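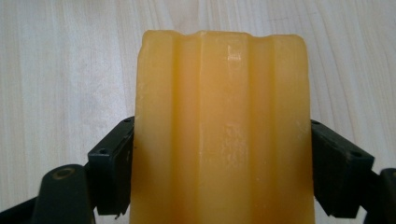

4. First use and brewing

Before you brew coffee in the Koltavden for the first time, run it twice with plain water and throw the water away.

1. Fill the tank to the upper line with cold water.
2. Rinse a paper filter under the tap and seat it in the basket.
3. Add ground coffee. For a full jug use five level scoops, medium grind.
4. Close the lid until it clicks, then press Brew. The lamp stays green while water is running.
5. Wait until the lamp goes out before you lift the jug. The drip stop holds back a small amount only.

Note: in hard water areas such as Sosdale, descale after every 100 brews. The counter shows "dE" when this is due — see section 13.

Caution: steam leaves the rear vent during brewing and for a short time afterwards. Keep hands and cupboard doors clear.

Caution: do not open the lid while the lamp is lit.

If the lamp flashes red, the tank is empty or not pushed fully home. Switch off, refit the tank and start again from step 4. Replacement baskets are sold by Skollinix under part number 894.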